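Hestuton Robotics Lab
@hestutonlab

1/9 Hestuton is releasing version 19 of Muli, our open control stack for multi-fingered hands. This thread summarizes what has changed, what has been removed, and what existing users should do before upgrading.

2/9 The grasp planner has been separated from the joint controller. The two now run as independent processes and exchange targets over a single message type. A planner crash no longer takes the controller down with it.

3/9 The finger control loop runs at 600 Hz by default. The previous default of 100 Hz remains available through the legacy profile and will be supported until June.

4/9 Flukier, our perception module, now reports a confidence value with every object pose. Transparent plastic remains the weakest category. Users working with clear bottles should set the rejection threshold themselves and should not rely on the default.

5/9 Contact detection has been rewritten. The earlier method compared motor current against a fixed limit for each joint. The new method uses a model of the linkage friction, fitted during calibration. Recalibration is therefore required — old calibration files will be refused at startup.

6/9 The regression suite now holds 109 recorded grasps, replayed against every merge request. Replay logs are stored with the build and may be downloaded by any registered user.

7/9 The wrist view is now a standard input to the planner, including when fingers cover part of the workspace. Hand segments are masked using the kinematic model, and people near the hand are passed to the planner as keep-out regions. Bright windows and ceiling lights still degrade the mask at the fingertips. A fix is scheduled for the next release. 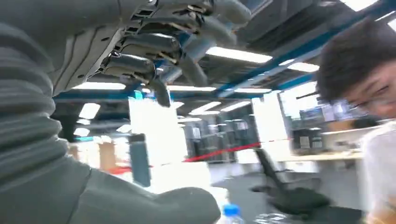 8/9 Upgrade steps. Stop all running planners, install the new package, run the calibration routine on each hand, and confirm that the status page reports a matching version for both processes. Sites using the Mendon simulator must update it first.

9/9 Release notes and the migration guide are in the repository. Questions may be posted to the issue tracker, which is reviewed every Wednesday. Please attach the controller log and the calibration file to any report concerning contact detection.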